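4.2 Failure during two-arm wire handling

Most of the failed trials in the Trarnell cell came from one fault. The two grippers stopped too close to each other, and the left controller reported a contact force that the wrist did not have. Of 707 trials in March, 91 ended in this way.

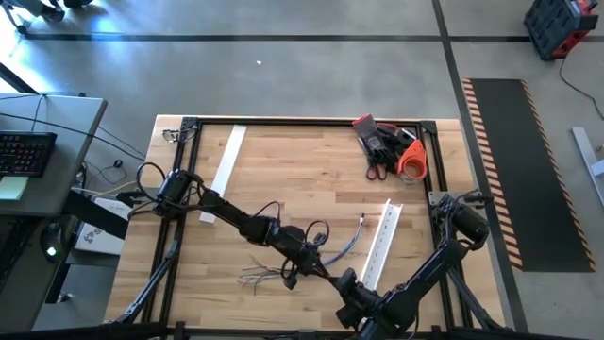
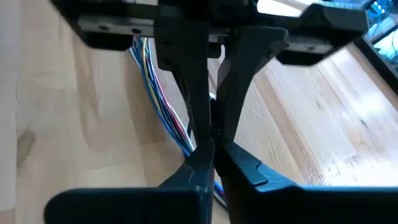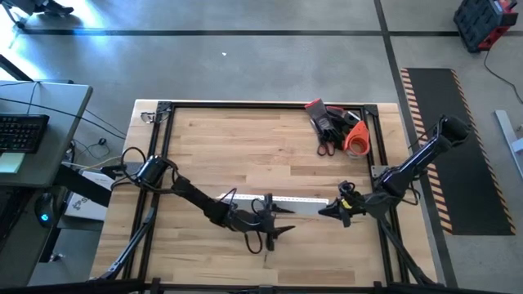 Figure 7. Two-arm work at the table: wire bundle, fixed view (top) and gripper view (middle); long flat strip between the grippers (bottom).

The fault was more frequent with wires than with rigid parts. In 29 of the trials the safety stop came late, and in 11 of these a fingertip had to be replaced. D. Brophy checked the Kaltmont logs and found that the two arm clocks were drifting apart during long sessions. We now restart both clocks before every trial. The late stop is still not fully explained.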